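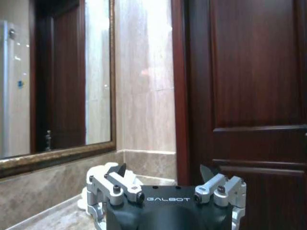
What do you clean first in a marble bathroom? The mirror, then the counter, then everything from the knees down, with the towels left until last so you've always got something to dry your hands on.

I say this with the confidence of a woman who did it in completely the wrong order for years. My friend Rhona Jardine set me straight. She cleaned holiday flats for a living before she had kids, and she can't stand in anybody's bathroom for more than a minute without wiping something. She came round for a cuppa in January, went to wash her hands and came back with opinions (kind ones, mostly!).

Her main one was about vinegar. I'd been using it on everything, and marble hates it. It's an acid, it eats the polish off and leaves those dull grey ghosts that you can only see from the doorway when the light's on. So the vinegar has gone back to the kitchen where it belongs, and the stone gets warm water, a drop of plain dish soap and a proper dry afterwards. I bought a bottle of Livura stone cleaner as well, which smells like a nice hotel and does, as far as I can tell, the same job as the dish soap. I'll finish the bottle though. I'm not made of money.

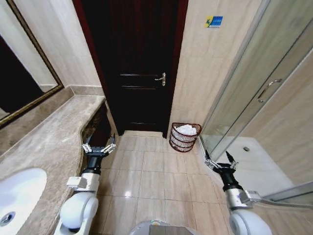 *Long and narrow, with the bin due for emptying.*

Narrow bathrooms are their own sort of puzzle. You can't really spread out, so I start at the far end by the door and work back, and then of course I've mopped myself in and have to tiptoe out over the wet bit in my socks. Every single time. The wicker basket goes out into the hall first, because wicker on a damp floor goes a funny colour underneath and I've already ruined one that way. I've been meaning to find a liner that fits it. Prevero do a cotton one with a drawstring that looks perfect, but it's sold in packs of 16 and I have one basket, so if anyone wants to go halves on a lifetime supply, let me know.

The shower glass I do with a squeegee, top to bottom, and then an old tea towel around the handle where the drips collect. I used to save the whole lot for a big clean on my day off, but doing the glass straight after a shower takes hardly any time and the soap never gets the chance to set.

Then there are the doors, which I'd never thought to clean at all until Rhona ran a finger along the top of a panel
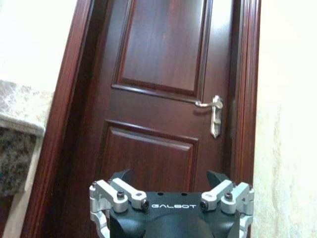
and held it up for me to look at without saying a word. All those moulded edges hold dust like little shelves. A soft paintbrush gets it out of the corners, then a barely damp cloth, going with the grain, and a dry one straight behind it so the varnish doesn't streak. Don't forget the handle. It's the grubbiest thing in the house and it gets a wipe from me about as often as I ring my auntie.

Right, towels. I have feelings about towels. Mine had gone stiff as a board, and Ferhat Polat from up the road (he ran a laundry for years) told me to stop using fabric softener and halve the powder. Two washes later they were fluffy again! He swears by giving each one a good hard snap before it goes on the line, to stand the loops up, and I've become one of those people who stands in the yard cracking towels at eight in the morning.

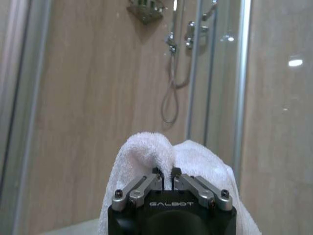
*White terry, my favourite kind of towel.*

I know coloured ones hide more, but with white you can wash the lot together on hot and never worry about what's run into what. I've got my eye on a couple of Karaca bath sheets to replace the two with the frayed hems, which will be cut up for the floor.

Next job is the grout behind the taps, and I'm putting it off by writing this. If you've got a trick for grout that's safe next to marble, pop it in the comments, please.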